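Clestard Travel Projector review: five months of showing people my vacation pictures

If you've been reading this blog for a while you know I take far too many pictures when I travel, and you also know that most of them used to die on my phone. I'd come home from two weeks in Portugal with a full memory card, post a few of the good ones, and then pass my phone around the dinner table while everyone squinted and accidentally swiped into my grocery list. So when my friend Adaeze Eze told me she'd started carrying a little Clestard projector in her suitcase, I was sold before she finished the sentence.

I bought mine in April, just before a long trip through Slovenia and down the Croatian coast, and it has now been in and out of my bag more times than my hairbrush. I paid for it myself, by the way. Clestard doesn't know I exist.

First, size. It's a bit chunkier than a paperback and fits in the side pocket of my carry-on with the cable wrapped around it. The soft pouch it comes in is nice enough but the drawstring gave up in Ljubljana, so now it travels in a wool sock. Airport security has asked to look at it twice and both times they were perfectly friendly about it.

Setup is easy once you've done it the first time. The first time is awful! The menu opens in a tiny font, the arrow keys on top of the unit have a slight delay, and I kept overshooting the language I wanted. There's a phone app too, but I gave up on it after it logged me out in the middle of a slideshow of Lake Bohinj. I plug in a memory stick and skip all of that.

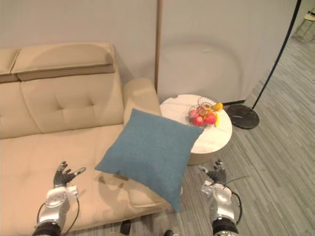

Picture quality depends completely on how dark you can get the room. In a rental apartment in Split with proper wooden shutters it was gorgeous, the harbor pictures looked better than they did on my laptop and I stayed up way too late going through them. In a hotel with those thin curtains that let in every streetlight, it was a gray mush until I moved it much closer to the wall and settled for a smaller picture. Colors lean a little warm. Sunsets love this. Snow does not, and my winter pictures from Tromsø came out looking like vanilla pudding until I found the "cool" setting, buried under Advanced for some reason.

Sharpness is good in the middle and gets softer in the corners, which I notice with maps and street signs and never with mountains. There's a focus wheel on the side and it's a joy, very smooth, you can nudge it with one finger. The automatic straightening is less of a joy. Put the projector at an angle and it hunts back and forth, goes "ah yes, got it," and then leaves you with a cathedral that leans. I turn it off and prop up the front with a folded map or a pack of playing cards.

Battery: the box promises more than I ever get, as boxes do. On full brightness I can get through one decent slideshow and a bit of chatting before it starts blinking at me. On the dimmer setting it'll make it through a movie if the movie is short. You can run it off the wall, but the cable is so stingy that you end up arranging the whole evening around the outlet.

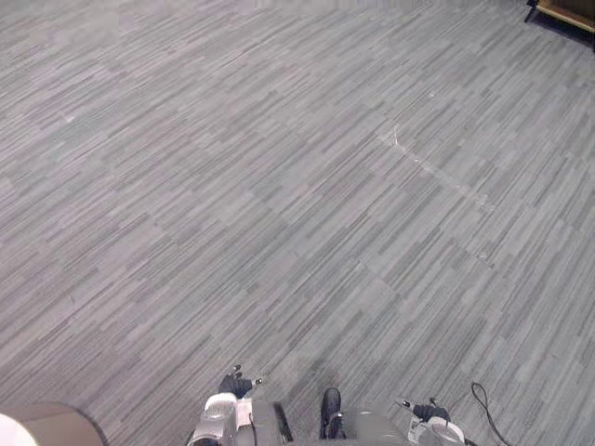

Striped gray carpet tiles.

The fan is the part I was most worried about after reading other reviews, and it's fine? It's a steady whoosh, somewhere between a laptop and a hair dryer in the next room. With photos and a little music going I forget about it. With a quiet film I don't. The built-in speaker is tinny and I wouldn't bother, bring any small speaker you already own.

I should say how it compares, because I've had my hands on two others. Adaeze's sister has the Flinavis one, and it's brighter, no contest, you can use it with a lamp on. But it's also heavier and comes with a power brick the size of a sandwich, and I would have left that thing at home by my second trip. Before this one I had a Dridov that I bought used, and it had a lovely picture for exactly 9 evenings and then a pink stripe down the left side forever. So I'm grading on a curve.

A few things I've learned from using it on the road:

Bring a real memory stick. Mine is full of folders named by town, and the projector reads them in alphabetical order, so put numbers in front if you want Zagreb to come before Zadar.

Keep the slideshow to 40 pictures. I used to show everything. People are kind but they have beds to go to.

White walls are rarer than you think in vacation rentals. I pack a plain pillowcase and some painter's tape (the blue kind, it peels off clean), and in one guesthouse with flowered wallpaper that saved the evening.

Vertical phone pictures look tiny, so if you know you're going to project them, turn your phone sideways. I now do this without thinking, standing in front of every church in Europe.

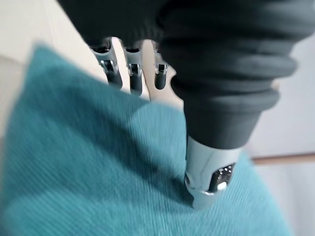
Dark charcoal sleeve, silver-gray wrist.

Customer service gets a mixed grade. When the remote stopped working I emailed Clestard and got a polite answer the same evening asking whether I'd changed the batteries. I had not changed the batteries. But when I asked for a replacement pouch they wanted me to send the old one back first, which seems like a lot of postage for a bag.

Would I buy it again? Yes, at the price I paid. If you mostly want to watch movies at home, get something bigger that stays put. If you're like me and half the fun of a trip is going over the day's pictures at night with whoever you're traveling with, it's a lovely thing to have along. We sat on a balcony in Piran with a bag of cherries and threw the whole week up on the neighbor's shutters (they were away, I asked the landlady), and I'd have carried it all that way just for that.

Four stars, and the missing one is for the straightening and the drawstring. I'm taking it to Sweden next, where Boström, the little guesthouse I've been trying to book forever, finally has a room for me. Packing list for that one is coming soon, and yes, the sock is on it.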